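Swapping the Processor in an Old Dell Desktop

Posted 16/12/2025 in the Tastton Repair Pages

If you have an older Dell office desktop sitting under a desk somewhere, there is a good chance it has more life in it than you think, and a used processor from a faster model in the same family is one of the nicest cheap upgrades you can give it. I put this job off for a long time myself, mostly out of nerves, and then did it one rainy evening in July with a cup of tea going cold on the windowsill. I have been happily doing it for neighbors ever since!

Before you buy anything, look up which processors your exact board will accept. The right socket is only half the story, as the board's firmware also has to know the chip. Update the BIOS while the old processor is still in there and working, then shut everything down.

What you'll need

A Phillips screwdriver (a number 2 fits nearly every screw I have met in these cases)
Thermal paste
Rubbing alcohol and a few lint-free cloths
A small dish for screws
A clean, bright table

Getting to the socket

Unplug the power cord and everything else, then hold the power button in for a few seconds to drain what is left. Lay the case on its side and take the cover off. Touch bare metal on the chassis before you reach for the board, and do it again every time you come back from the kitchen or the phone.

Take a moment to move the cables out of your way. I tuck them toward the drive side and leave the factory ties on, because somebody at the factory did a neater job than I ever will. If your cooler has a fan, unplug it, then loosen the cooler's screws a couple of turns each, going corner to corner. Old paste can hold on surprisingly hard. Twist the cooler gently until it gives and please don't yank it straight up.

Wipe the old paste off the processor while it is still clamped in the socket, so that no crumbs end up where you don't want them. After that, push the lever down and slightly out, let it rise, and open the metal frame. The chip comes up by its edges. 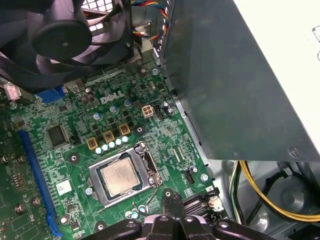
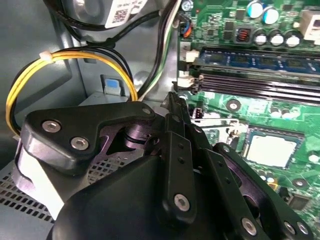
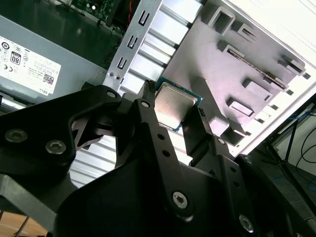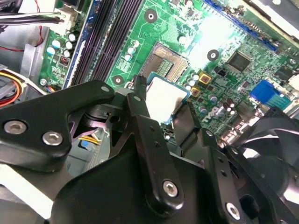
Setting the new one in

With this style of socket the pins are in the board and the chip has flat pads, and those pins are very fine and very unforgiving. Keep cloths, sleeves and fingers well away from them. Find the little triangle on one corner of the processor and match it to the mark on the socket, and check that the notches along the edges line up too. Lower the chip straight down and let go. It should simply rest there, with no pressing and no sliding. If it rocks, lift it out and look again.

Close the frame and bring the lever down until it hooks under its catch. You'll feel a good bit of resistance here, and the first time I was certain I had broken something. A firm, steady push is normal. A crunch is not, so stop if you hear one.

Put a dot of thermal paste the size of a small pea in the middle of the metal lid. I use the Flasach tube from the hardware store on Pettigrew, though any decent paste will do. Set the cooler straight down, start all the screws by hand, and tighten them a little at a time in a cross pattern. Plug the fan back in right away. I forgot once, and the machine complained loudly enough to wake the dog.

First start

Leave the cover off for now, connect the power, a monitor and a keyboard, and switch it on. The first start can take longer than usual, so give it a minute or two before you worry. Go into the BIOS setup and see that the new processor's name is listed, then let the computer run for 17 minutes or so of ordinary use with an eye on the temperature.

If the screen stays black, unplug everything and reseat the memory before you touch the processor again. It is easy to nudge a stick while working beside it, and that has been the trouble more often than I'd like to admit.

Once all is well, put the cover back on and slip the old processor into the new one's plastic tray. Write the model on a bit of tape and keep it in a drawer in case you ever need to go back.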